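Laundry Room Notes: Socks, Small Knits and Elastic

Updated January 19, 2021

Small knits wear out faster from washing than from use. The notes cover sorting, water temperature, detergent, drying and storage for socks, and most of them apply equally to gloves and thin knit caps. They were written for a front loader with a cold fill. Owners of top loaders with a center agitator should use a mesh bag for every load that contains socks.

Reading the fiber label

Most everyday socks are cotton with some nylon and a little elastane. The cotton takes up water and sweat, the nylon resists abrasion at the heel and toe, and the elastane holds the cuff. Heat damages the elastane first. A sock that slides down the ankle usually has sound cotton and dead elastic, and no method of washing will bring it back. Wool blends need a wool cycle and a detergent without enzymes.

If the band that came with the socks has been thrown away, treat the pair as a cotton blend and stay at the low end of the temperature range.

Sorting

Sort by color first, then by soil. Pale socks pick up loose dye from denim and dark towels even in cold water, and the change is gradual enough to be missed until the pair is set beside a new one. Wash pastels with whites only if the whites are not being bleached. Chlorine bleach strips pale dye unevenly and makes elastane brittle.

Turn each sock inside out before washing. Skin oil and dead skin collect on the inner face, and the loops of a terry sole release lint more easily when they face outward. Lay the sock flat, reach in to the toe, and pull the toe back through the cuff. Do not drag the cuff wide open with both thumbs.

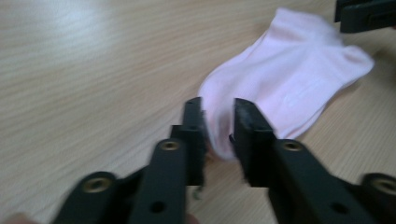

Soaking

Use a basin of cool water with a level teaspoon of detergent. Soak for 15 minutes for ordinary gray soles and 60 minutes for garden soil. Press the fabric against the side of the basin; do not wring it. Mud should be left to dry and brushed off before any water touches it.

Protein stains such as blood need cold water only. Grease needs a drop of dish liquid worked in while the fabric is still dry.

Detergent and load size

Overdosing is the most common cause of stiff socks. Residue stays in the terry loops, dries hard and holds odor. Cut the dose to half of the cap line for a light load in soft water. In hard water, keep the full dose and add washing soda. The supply in Culcombe is hard enough that a kettle there scales within weeks, and socks washed at half dose come out gray.

Leave out fabric softener. It coats the fibers, slows absorption and shortens the life of the cuff. If a softer finish is wanted, put a quarter cup of white vinegar in the softener drawer, first checking that the machine manual allows it.

Fill the drum loosely. A packed drum cannot rinse.

Drying

Reshape each sock while damp, smoothing the heel pocket and pulling the foot to length. Hang it by the toe. A clothespin on the cuff leaves a ridge and stretches the rib. Keep pastel colors out of direct sun.

If a tumble dryer must be used, choose low heat and take the socks out slightly damp. They will finish on a rack overnight.

Storage

Fold pairs flat, one on top of the other, then in thirds. Rolling one cuff over the pair keeps that cuff stretched for as long as it is in the drawer, and it is always the first to go slack. Single socks go in a separate bag at the front of the drawer. Check the bag after every wash, and empty it in February, when the winter pairs start to be put away.

Cleaning the machine

Look inside the door gasket after each sock load. Fold the rubber back along its full length, wipe out the lint, and leave the door ajar. The pump filter needs opening every second month. Set a shallow tray under it before loosening the cap.

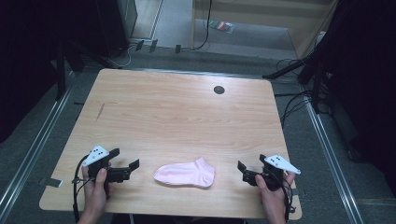

Nest Prydderch writes that the vinegar advice should carry a stronger warning. The door seal on a Jellus front loader went tacky after a year of vinegar rinses, and the replacement part took a long time to arrive. Prydderch now uses an extra plain rinse in its place and finds the socks just as soft, provided they are shaken out hard before hanging.

The extra rinse is a sound substitute. It uses more water and adds to the cycle time, but carries no risk to the rubber.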